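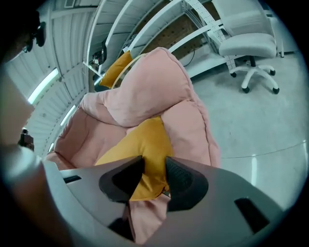

Last changed: Saturday, May 27, 2023

Ticket: Finger pads, hand-held gripper, soft objects
Product: Donis hand gripper, gray housing
Pads compared: Podetti (smooth rubber) and Serra (textured)
Status: open, waiting for parts
Priority: normal

Problem as reported

With the Podetti pads the gripper loses thick cushions during the lift. The fingers close correctly and the width value in the log looks normal, but the fabric slides out before the cushion has left the seat. On hard objects (cups, boxes) we do not have this problem. The request was to find out if the cause is the pads, the closing force or the way we take the cushion.

Setup

The test place is the pink armchair with the yellow cushions. The larger mustard cushion is the test object. It sits deep in the padding, so the gripper must take a fold of the fabric and cannot reach around the whole body. The dark textured pads are mounted for the second series. Firmware and camera settings stayed the same in both series.

Log

Entry 1. Podetti pads, 19 lifts. In 11 of them the cushion was lost. I cleaned the pads with alcohol and let them dry. After cleaning I made a few more lifts without writing them down, and I saw no difference.

Entry 2. Checked the trigger travel. It was a little short, because the cable clip pressed against the lever. I moved the clip and did the calibration again. The fingers now close fully when there is nothing between them. The cushion still slides.

Entry 3. Changed to Serra pads. The screws are the same size, but the Serra pad is thicker at the base, so the zero position must be set new. Please do not forget this step. I forgot it the first time and the width values were wrong for the full series, which I deleted.

Entry 4. Serra pads, 19 lifts, same cushion, same chair. In 6 of them the cushion was lost. All of these were lifts where I took only a very small fold. When the fold goes deep between the pads, the grip is holding well.

Entry 5. Looked at the wrist camera recordings of both series. When the cushion is pressed deep in the chair, it is difficult to see in the picture how much fabric is really between the pads. The ceiling lamps make this worse, they are very bright and the exposure goes down. I fixed the exposure by hand for the next recordings. I will report if it helps.

Entry 6. The Gollier controller reports "grip stable" also in lifts where the cushion falls one moment later. I think the check looks only at the finger width and not at the change over time. I opened a separate ticket for this, please do not answer it here.

Result until now

The Serra pads are better for cushions and other soft fabric. I would keep the Podetti pads for hard objects, they leave no marks and are easier to clean. The trigger clip was a real fault but it was not the cause.

Still open

- Wear of the Serra texture. I want to look at the pads again after 300 lifts.
- One more pair of Serra pads is ordered, delivery date not known.
- Series with the smaller yellow cushion, both pad types.
- The calibration page in the manual must say that the zero position is to be set after each pad change.

If somebody has the same problem with another fabric, please add the pad type and the number of lifts to your comment.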